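Sarville Acoustic Meeting Pod, four-person
Freestanding room for open-plan offices
Product code: SV-424

Overview | Fit-out notes | Ordering

If you look after an office floor, you know the complaint already. There are plenty of desks, the light is lovely, and there isn't anywhere to have a conversation with the door shut. Building a proper room means a contractor, a ceiling, a change to the sprinklers and probably a letter to the landlord. The Sarville four-person pod is what we'd put in instead, and we're very fond of it!

It arrives flat in panels, goes up inside a working day and stands on its own feet on the existing carpet. Four people can sit in it comfortably with laptops open. Two people can have a really private chat in it. One person can take a long call and come out with everyone else's concentration intact (ours gets used for this more than anything).
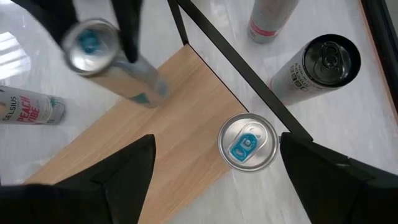 Silver can on a pale board, seen from overhead.

What you get

The pod is 200 cm deep and stands 2286 mm high on the outside, so it will fit under most suspended ceilings with a bit of air above it. Please measure to the lowest thing on your ceiling, light fittings included, before you order. The walls are 136 mm thick with a felt lining inside, and the door is full-height glass with a soft closer. Two benches and a table come as standard. If you'd like the space bare so that you can use your own chairs, choose the Shell option when ordering and the price drops accordingly.

Air is drawn in low down by the door and leaves through the roof. The fan starts when someone walks in and keeps going for a few minutes after they leave, so the next meeting doesn't begin in the last meeting's air. It's a very quiet fan – you notice it when it stops.

Power comes from a single ordinary plug. The lead can leave the pod at either back corner or drop straight down into a floor box. Inside there are four sockets and two charging points at table height, plus a blank plate for your own data cable.

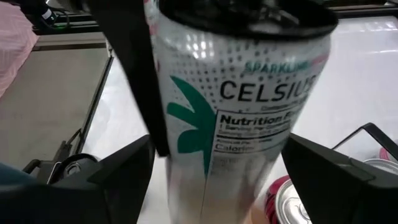
Words: Bríd Ní Mhurchú, workplace fit-out
Page updated 10/25/21

How it behaves in a real office

We put our first one into the Walelby building, third floor, between the lifts and the kitchen. It was the noisiest spot we had. With the door shut you can tell that people are talking inside, and you can't follow what they're saying. Standing right against the glass you might catch the odd word from somebody with a big laugh.

The second went to Jalholm, where the tenants had a lease with three years left on it and no appetite for building work. That was the job that won me over. They moved the pod twice in the first year as teams grew and shrank, and the panels went back together each time without a gap. Yichen Wei, who ran that move, now has his crew label the panels before anything comes apart, and I'd suggest you do the same.

Colours and finishes

Outside: chalk, moss, slate or rust.
Inside felt: oatmeal or dark grey.
Table top: white, black or oak.
Door handle: left or right hand, please say which.

The felt is woven for us by Yalçınkaya and the moss is gorgeous in daylight. Ask for samples, they're free and we send the whole set.

Things to check before ordering

Your landlord may want to see the drawings even though nothing is fixed to the building. We can send a pack with floor loading, fire ratings and a plan in the usual formats. Ask your fire adviser about alarm sounders too: some buildings want one inside the pod, and there's a route for the cable above the door.

The biggest single panel is the door, and it travels upright. Goods lifts are nearly always fine. Passenger lifts often aren't, so send us the inside measurements, including the diagonal if you can manage it.

Leave a clear strip behind the pod during assembly. It can be pushed back afterwards on the glides and then levelled from inside with the key supplied. Old buildings with sloping floors are no trouble up to a point – there's a good amount of travel in the feet.

Delivery and assembly

Orders confirmed before the end of September are normally in place before the winter break. Two fitters come with the pod and take all the packaging away with them. Evening and weekend fitting is available in most towns, and we'd recommend it if your floor is busy.

Spare parts (felt panels, door seals, fan filters, feet) are kept in stock and can be ordered singly using the code on the plate inside the door.

Related: Sarville one-person phone booth | Sarville six-person pod | Walelby height-adjustable desks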